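Workshop Guidance: Working Inside a Desktop Computer

Issued by the Echeverría Repair Workshop
Revised Jun 5, 2019

Members are asked to follow the guidance below when opening a desktop computer at the shared benches. Questions should be addressed to Raquel Arruda at the Grikside desk.

Before opening the case, shut the computer down, switch it off at the wall and remove the mains lead. Lay the tower on its side on a firm, level surface, with the removable panel facing upwards. Keep drinks well away from the bench.

Touch bare metal on the chassis before handling any part, and repeat this each time you return to the bench. Circuit boards and memory modules should be held by their edges.

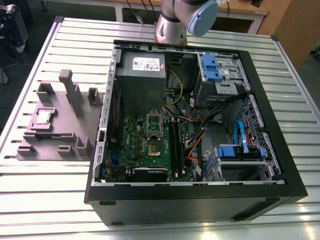
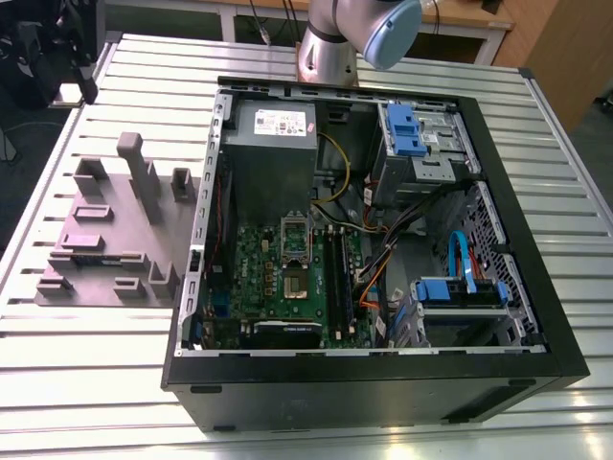
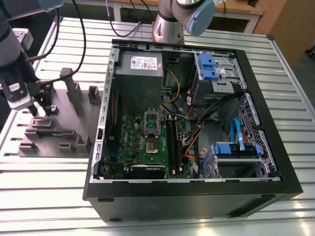
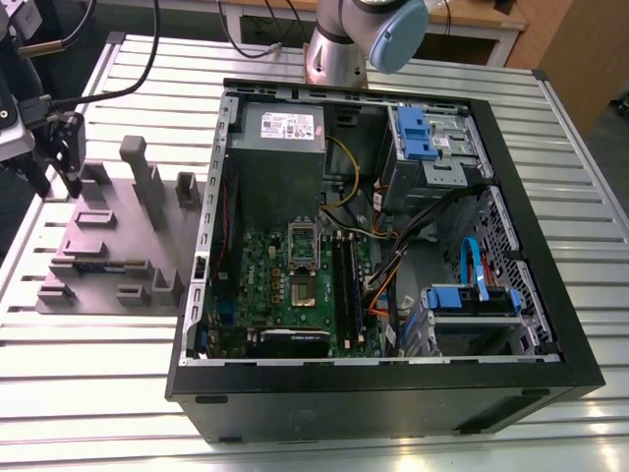 Tower on its side with the panel removed and the processor socket open.

The contacts of an open socket must not be touched, wiped or blown upon. Lower a processor straight down, without sliding it, and close the bracket only when it sits level.

Note the route of each cable before unplugging it. Data cables should be drawn out by the plug and never by the lead. Drives fitted with coloured clips or latches can usually be released without a screwdriver.

Memory modules fit one way round only. Check the notch, then press evenly at both ends until the latches close.

Screws are to be kept in a lidded pot. Spare pots are held in cupboard 16, and replacement screws may be requested from Facundo Valdebenito.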